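Reading a vaccine antibody titer without fooling yourself

30 May 2025

My second hepatitis B titer came back this week, and the number had dropped from 867 to 300 mIU/mL. Three people have now asked me whether that means the vaccine is wearing off. I wrote most of this as a reply to one of them, Sarla Solanki, and it grew too long for email.

What the number measures

The test is a quantitative anti-HBs assay. It reports the concentration of antibody against the hepatitis B surface antigen, in milli-international units per milliliter. The usual cutoff for protection is 10 mIU/mL, measured one to two months after the last dose of the series. A result of 300 is a long way above that line.

The cutoff is a threshold and was never meant as a scale. A person at 930 is not three times as protected as a person at 300. Both responded to the vaccine, and for clinical purposes the report could have said "reactive" and stopped there. Many labs do report it that way.

Why it falls

Antibody concentration peaks a few weeks after the last dose and then declines, fast at first and slowly later. The short-lived plasma cells that produced the peak die off. The long-lived ones in the bone marrow keep producing at a lower rate. Memory B cells do not show up in a titer at all, and they do a good deal of the work in a disease with an incubation period measured in weeks.

My first draw was in March of last year, soon after the third dose. The second was this month. A decline over that interval is the expected shape of the curve.
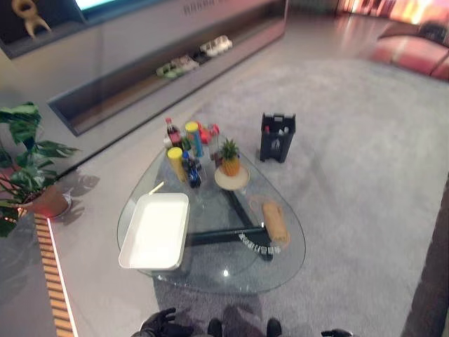 Different labs, different numbers

The first sample went to Hasix and the second to Menis, so I had two analyzers and two reagent kits. Both are calibrated to an international reference preparation, but results on the same serum can still differ between platforms by more than most people would guess. Part of my drop could be biology and part could be the change of lab. With one sample at each I can't separate the two.

If you want to follow a trend, use the same lab and the same assay each time. If you only want to know whether you responded, any accredited lab will do.

Also check the reporting range. Yusri Liew sent me a report that read ">500" and asked why his had stopped climbing. It had not necessarily stopped. That lab's report tops out at 500 unless someone asks for the sample to be diluted and run again, and there is seldom a reason to ask.

When a low number matters

For a healthy adult with a documented response, routine retesting is generally not recommended. The exceptions are mostly people on dialysis, people with weakened immune systems, and some workers with regular exposure to blood. In those groups a result under 10 can lead to a booster dose. I was tested because the clinic contract asks for it – the form has a box, and the box wants a number with a date next to it.

If you never had a titer drawn after the series and test low years later, the result is ambiguous. You may have responded and declined, or you may not have responded at all. A single extra dose followed by another draw one to two months later is the common way to tell them apart. That is a conversation for whoever orders your labs.

I have put both of my results in the same folder as the vaccination card, with the assay name written on each.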